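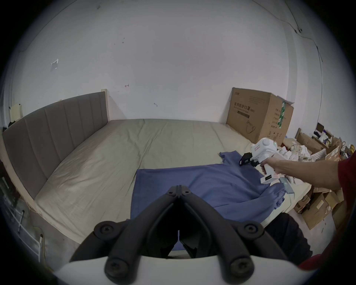

I have been folding laundry on the bed again. I know, I know, there's a perfectly good table downstairs, but the bed is big and flat and it's right next to where everything has to end up anyway, so on the bed it goes. My mother always did hers standing at the ironing board and would be horrified (hi Mom!).

Shirts are the ones that get me. Towels I can do half asleep, pillowcases are basically a treat, but give me anything with sleeves and I slow way down. I get one nice straight edge along the bottom, feel very pleased with myself, and then look up at the collar end and it's a heap. Every time! For years I just rolled the whole mess up and shoved it in the drawer and wore it wrinkled.

Then in August Gladys Giraldo came to stay with us for 5 days and took over the laundry without asking, bless her. Gladys is a smoother. She lays the shirt flat, goes over the whole thing with her palms before she folds anything at all, and only then brings the sleeves in. I timed her against me one evening and she wasn't even slower, which was annoying. I'd always gone straight to folding and then spent forever fixing it.

So now my routine goes like this. Shirt down flat, front side on the sheet. Smooth from the middle out toward the sides. Sleeves in, one and then the other, and I do pull the cuffs down so they line up with the side of the shirt. Then bottom up to the middle, and over once more. If the shirt is a thin one I stop there, because a third fold makes a little brick that falls over in my drawer.

I should admit the bed has a downside, and it's the sheet. A wrinkly sheet makes it really hard to tell what's a wrinkle in the shirt and what's a wrinkle underneath it. Şengül Sarıgül left a comment on my last laundry post telling me to pull the sheet tight first, and she is completely right and I still forget about half the time. The pale greeny-beige ones are the worst for it, but I love the color and they're so soft now that I can't give them up. We bought them the summer we lived on Paucar Street, so they've held up pretty well!

Blue shirts go in their own stack, by the way. I've got way too many of them. I like blue, it goes with everything, and when I get dressed in the dark I can't go too far wrong.

The other thing on my list is boxes. I cannot throw out a good cardboard box. A big sturdy one with all its flaps still on feels like money to me, and I always have one standing in a corner waiting for its big moment. My plan is to fill one with the clothes we don't wear and drive it over to the donation place in Seton. So far the plan is going great and the box has one sweater in it.

I did the dresser drawers last weekend and the closet is next. I've been putting off the top shelf because that's where the winter blankets live and they come down on my head. If any of you have a good way to fold a fitted sheet, please tell me in the comments, mine are currently balls.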